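Brerville Pantry Baskets: Spring Progress Report to the Ehlers Fund

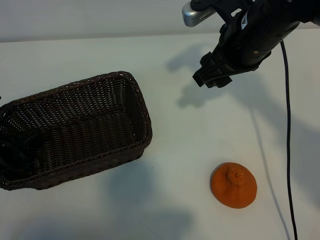
One of the dark brown wicker baskets on a white tabletop, with a single orange beside it.

We're now past the halfway mark and so pleased with how the baskets are working out! Your grant of $3000 has let us move the fruit share out of cardboard boxes and into proper woven baskets, and families in Brerville and Lutstead have been telling us how much nicer it feels to be handed one.

We bought 20 baskets through Workwood, all rectangular with rounded corners and a thick braided rim. The rim matters more than we expected — it's what people grab when they lift a full load, and so far none have come unbraided. The small gaps in the weave let air through, and we're throwing out far less soft fruit than we did last fall.

Spending to date is $541 below plan, mostly from a better price on the second order. We'd like to put that toward liners, which would make the baskets easier to clean between rounds (crumbs and leaf bits do get down into the weave).

Oranges have been the big favorite, and we've added a second pickup on Tuesday for people who work late. It filled up right away!

Still to do: 2 baskets need their corners mended, and the Lutstead shelf is too shallow and has to be rebuilt before July. We're also waiting on a price for name tags — the plain kind that tie on. The liner quote will come with our next expense sheet.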